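Psarras to Open Second Paper Goods Workshop in Budport

Mailer and gift packaging line moves into former Orkora building in March
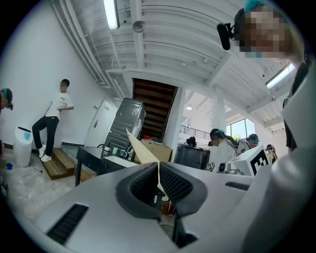
A tan sheet held up under the corrugated metal ceiling.

BUDPORT – Psarras, the maker of paper mailers, folders and gift packaging, will open a second workshop in Budport in March. The company has signed a lease on the former Orkora building on the east side of town and will move its mailer and gift packaging line there from its present site in Barnar.

The Barnar workshop will stay open. It will continue to make folders, document sleeves and index cards, and it will remain the company's main office and mailing address.

The new site will employ 29 people when it opens. Staff who now work on the mailer line in Barnar have been offered the same jobs in Budport at the same pay, and most have accepted. The remaining positions are in cutting, folding, packing and shipping. Psarras will train new hires on site, and no earlier experience in paper or print work is needed.

Psarras has made paper goods in Barnar since it began as a supplier of folders to local offices. Mailers were added later, when several of those customers asked for a paper replacement for padded plastic envelopes. Orders for mailers have grown each year, and the line has outgrown the space it shares with folder production. During the busy months before the holidays, finished stock has had to be kept in rented storage across town and trucked back for shipping.

The Budport building puts production, storage and shipping on one floor. It has a loading dock on the north side with two truck bays. The roof was repaired last year by the owner of the building, and Psarras is paying for new lighting, a new dust collection system and a separate break room. Work on the electrical supply is under way and is due to be finished before the machines are moved.

The move will take place in two stages. The cutting and creasing machines will go first, over a weekend, so that folding can go on in Barnar using sheets cut ahead of time. The folding and gluing tables will follow once the cutting machines have been tested. Psarras expects to fill all standing orders on their usual dates while the move is going on. Customers with special sizes or printed mailers are asked to allow two extra weeks for orders placed in February.

Products made in Budport will include flat mailers, gusseted mailers, pillow boxes and gift wraps in natural and white. Item numbers and prices will stay as they are in the current price list. One new product, a return mailer with a second closing strip, will be added to the range after the opening and will be sold in cases only.

Scrap from the cutting machines will be baled at the site and sold back to a paper mill, as is already done in Barnar. The company will also keep its offcut boxes for schools and community groups. These are mixed boxes of clean paper and card, free of charge, and can be picked up from either site once Budport is open. Psarras gave away 2,095 of the boxes last year. Requests should be made by phone a few days ahead, particularly at the start of the school year.

A hiring session will be held at the Budport building on Thursday from 2 p.m. Visitors can see the work area, ask about shifts and fill out an application. Please use the side entrance by the parking lot – the front doors will be closed while the floor is being painted. Applications can also be dropped off at the Barnar office during business hours.

The building will run a day shift and an early evening shift at first. A decision on weekend work will be made after the summer. Truck deliveries will be limited to daytime hours under the terms of the lease, and drivers will be asked to come in from the dock road and keep off the residential streets to the south.

About Psarras
Psarras makes paper mailers, folders, document sleeves and gift packaging for offices, shops and mail-order sellers. Its products are sold directly and through stationery distributors.

Media and customer inquiries
Psarras main office, Barnar. Samples of products from the mailer and gift packaging line are available to the trade press on request.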